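Support > Henerlow Sound > S4 Soundbar > User Guide > Section 4: Placement and First Setup

4. Placement and First Setup

This section covers where to put the soundbar, how to connect it to a television, and how to pair the wireless subwoofer. Read the cautions in Section 1 before you begin. 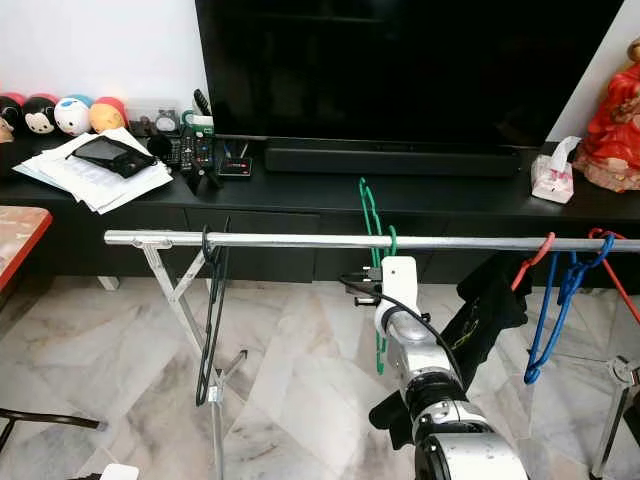
Before you start, check that you have the soundbar, the subwoofer, two power cords, the HDMI cable, the optical cable, and the remote with its battery. The wall bracket is sold separately under part number 1035.

4.1 Placing the soundbar

1. Choose a flat, level surface that can hold the full length of the soundbar. Both rubber feet must rest on the surface.
2. Center the soundbar under the screen, with the Henerlow name facing the room.
3. Leave at least 4 inches of open space behind the soundbar for the cables.
4. Sit where you normally watch and point the TV remote at the screen. If the TV does not respond, the soundbar may be blocking the remote sensor. Move the soundbar forward until the TV responds.

Note: Do not place the soundbar inside a closed cabinet. Sound will be muffled and the unit may overheat.

Note: Some finishes, lacquer and wax in particular, can be marked by rubber feet over time. Use the felt pads supplied if you are not sure about your furniture.

CAUTION: Do not set drinks, candles, or vases on top of the soundbar. Keep the top vents clear.

4.2 Connecting to the television

Use HDMI if your TV has a port marked ARC or eARC. Use the optical cable only if it does not.

HDMI connection

1. Turn off the TV and unplug it.
2. Plug one end of the HDMI cable into the port marked TV OUT on the back of the soundbar.
3. Plug the other end into the TV port marked ARC or eARC. Other HDMI ports on the TV will not send sound to the soundbar.
4. Plug in the TV and the soundbar. Turn on the TV.
5. In the TV sound menu, select the external speaker or audio system. The wording varies by maker.
6. Turn on HDMI control in the TV settings. The TV remote will now change the volume of the soundbar.

Optical connection

1. Remove the plastic caps from both ends of the optical cable.
2. Line up the plug with the port marked OPTICAL and push until it clicks. Do not force it.
3. Connect the other end to the optical output on the TV.
4. Set the TV audio output to PCM.
5. Press INPUT on the soundbar remote until the display shows OPT.

Note: With an optical connection the TV remote does not control the volume unless you teach it to. See Section 6.

4.3 Pairing the Nadia subwoofer

The subwoofer is paired at the factory and should connect by itself. Follow these steps only if the light on the back keeps blinking.

1. Place the subwoofer on the floor in the same room as the soundbar, at least 10 inches from any wall.
2. Plug in the subwoofer. The light blinks blue.
3. Hold down PAIR on the back of the subwoofer until the light blinks quickly.
4. Press and hold the BASS button on the remote until the display shows SUB.
5. Wait for the light to turn solid blue.

If pairing fails, unplug both units, wait one minute, and repeat from step 2. Move wireless routers and cordless phone bases away from the subwoofer if the connection drops during use.

CAUTION: The subwoofer is heavy. Lift it with both hands from underneath. Do not carry it by the port opening.

4.4 First sound check

1. Turn the volume down to 10.
2. Play a program with speech. Voices should come from the center of the screen.
3. Press MODE to step through Standard, Voice, Movie, and Night.
4. If you hear an echo, the TV speakers are still on. Turn them off in the TV sound menu.
5. If voices do not match the picture, hold MODE until the display shows DELAY, then use the volume buttons to adjust it.

The soundbar keeps these settings when it is unplugged. To clear them, hold INPUT and the power button together until the display shows RESET.

4.5 Display codes during setup

E-04: No signal from the TV. Check that the cable is in the correct port.
E-10: Subwoofer not found. Repeat 4.3.
HOT: The unit has shut down to cool. Clear the vents and wait until the display goes dark before turning it on again.

For any other code, contact Henerlow support and have your serial number ready. It is printed on the underside of the soundbar.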